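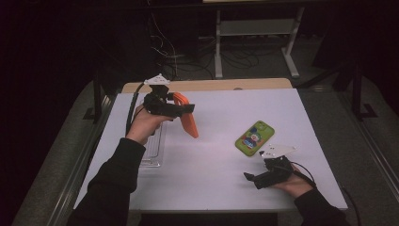 Can the phones stay in their cases when I put them in the tray?
Leave the cases on, please; the Flumo tray is happy to take a phone dressed for the day.

Filling the tray

1. Lay the clear tray flat on the table, with plenty of elbow room beside it.
2. Pick a slot near one end and stand the first phone in it, back facing you.
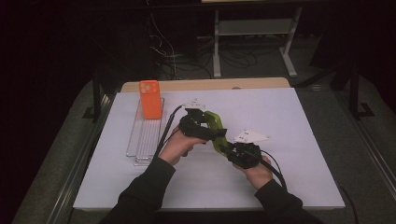

Orange case upright in its slot, lime-green case still to go.

3. Lower the next one in gently, and take your time over it.

Caution: Never press down on a tight phone. Lift it out and try again.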